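Interior Lighting for Beginners
Handout 3: Layers of light, and why your living room feels like a dentist's office

Welcome back! A few of you asked for last session's notes in writing, so I've folded the important bits in here and added the stuff I ran out of time for. Read it before we meet again, and please do the homework at the end this time (you know who you are).

Where we left off

Last time we talked about color temperature, meaning whether a bulb looks yellowish or bluish. Lower numbers are warmer, higher numbers are cooler. I told you to pick one and stick with it inside a room, and I stand by that. Mixing a cozy lamp with a chilly ceiling light makes both of them look wrong, and most people can't say why the room bothers them. They just leave it earlier in the evening.

The three layers

Most lighting books split things up the same way, and I've never found a better way to teach it.

Ambient light is the general fill. You could walk across the room without kicking the dog.

Task light is for doing something: reading, chopping onions, sewing on a button. It goes close to the job, and it should come from a direction where your own head or hand doesn't throw a shadow on the work.

Accent light is for looking at. A picture light, a little spot on a bookcase, a lamp behind a plant. It's the layer people skip, and it's the one that makes guests say "oh, this is nice" without knowing what they mean.

Recessed lights do the ambient job in a lot of newer houses. They're tidy and they stay out of the way, and builders love them. My complaint is that they get put on a grid, evenly spaced, with no thought for where the sofa will go. Then you sit down with one right over your head and your eyebrows cast shadows on your cheeks.
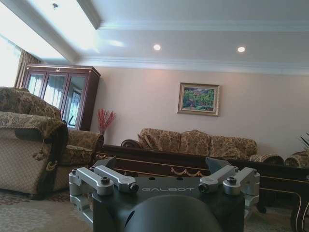 Fig. 1. Two recessed lights in a coffered ceiling with white crown molding.

A coffered ceiling is one with sunken panels. The dip gives you an edge, and an edge is a gift, because you can tuck a strip of light up there and wash the panel from the side. It's a soft, flattering kind of light and it makes a low room feel taller. If you have molding already, check whether there's a ledge behind it before you spend money on anything new.

My old teacher, Halvard Engström, had a rule that I pass on to every group: put a dimmer on everything you can reach. He lit a hotel dining room in Plallby once and swore the only thing the owners ever thanked him for was the dimmers – the fittings could have come from a yard sale for all they cared. One warning from me. Not every LED bulb dims, and the ones that don't will flicker or buzz or just quit on you. Look for the word "dimmable" on the box. Also check the dimmer itself, as older ones were built for much bigger loads and get twitchy when all they have to run is a couple of little LEDs.

How much light?

I get this question every single time, so let's do some sums. Light output is measured in lumens. Divide the lumens by the area they land on and you get a feel for how bright a room will be. Say your room is 200 square feet and you have 6 ceiling lights. Fine, but what color are the walls? Dark green paint swallows light, and white paint throws it back at you. Same bulbs, two completely different rooms. So use the sums as a starting point and then trust your eyes, at night, with the curtains closed.

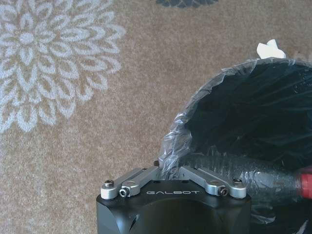 Fig. 2. Same room as Fig. 1.

A word about height. For a lamp next to a chair, the bottom of the shade wants to be near eye level when you're sitting down. Too high and you stare straight into the bulb, too low and your book is in the dark. Over a dining table I hang the pendant so its lowest point is 36 inches above the tabletop, then I sit in every chair and adjust. Yes, every chair! Tall people will argue with you. Let them.

Homework

Pick a room at home. After dark, turn on only the ceiling light and sit there for a few minutes. Now turn it off and try only the lamps. Write down what changed: where you looked first, what disappeared, whether you felt like talking or reading or going to bed. Then make a rough floor plan and mark each light with an A, T or X for ambient, task or accent. If you end up with no X at all, bring the plan along and we'll find a spot for one together.

Next handout: bathrooms and mirrors. Bring a flashlight.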